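**Tuesday, January 31, 2023**

Feet hurt, had toast for dinner, writing this in bed. Whole day on the Stoica kit and I have opinions, so I'd better get them down before I have to turn them into a proper review for Bulldale.

Caught the early train to Bultbridge and was still late because I got off at the wrong end of the platform and walked the long way with the case. It's heavier than the website says! Bastian Kettler had the door open and coffee going, so I forgave him for living up a hill.

The kit is the one that records your hands doing ordinary chores so a robot can be trained on it later. You get the camera for your head, the two wristbands with the marker squares, the cables, and a little book that was clearly translated twice. 397 dollars for the starter version. I went in thinking that was a lot for two bands and a headstrap, and I'm still on the fence.

Bands first. They're thick and black and I expected to hate them, but I kept forgetting I had them on until I tried to scratch my nose. The squares go right along the outer side, so the camera is supposed to catch at least one whichever way you turn your wrist. The fastening is fiddly, though. Doing the second one up with a hand that's already wearing one took me ages, and Bastian ended up doing it for me like I was a kid going out in the snow.

We did packing and unpacking most of the morning. The clear bin was my pick, mostly to be mean to it. I wanted to know what it made of see-through plastic with my fingers down inside. 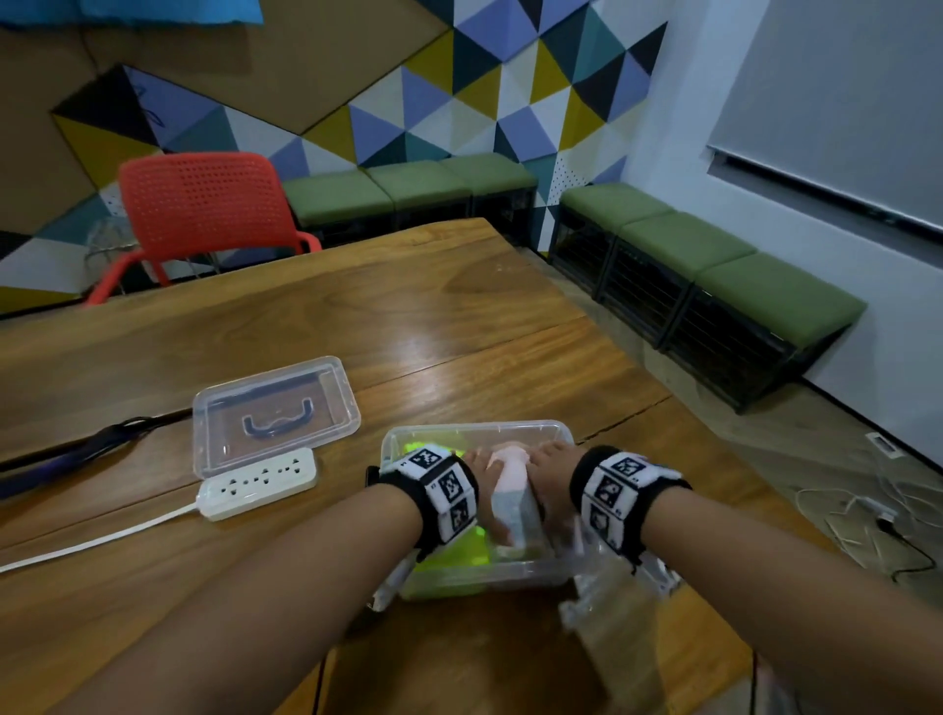 Me with both hands in the bin, bands on, lid off to the left.

The software kept hold of both wrists on that one, even with them practically touching, and I was impressed (I'd bet Bastian lunch it would mix them up, so there went my sandwich money). Fingers are another story. Whenever mine curled over the top of something, the little drawn hand on the laptop went all crabby and bent the wrong way. Bastian says that's fixed in the May update. I wrote that down with a question mark.

After lunch it got grumpy. It stopped with error 901 twice, and the book lists the errors but skips that one, of course. Restarting cleared it both times and we lost one take. I called the help number and got a very nice woman in the Soststead office who hadn't heard of it either, but she took my number and sounded like she meant it.

Leaning toward 3 stars out of five. Might go higher if she calls back. The tracking is really good, and then you open the manual and want to cry.

To do tomorrow: ask what replacement bands cost, try it with long sleeves, pay Bastian back for the sandwich. Also I left my scarf on his coat hook. The green one, too, and it's supposed to be freezing all week.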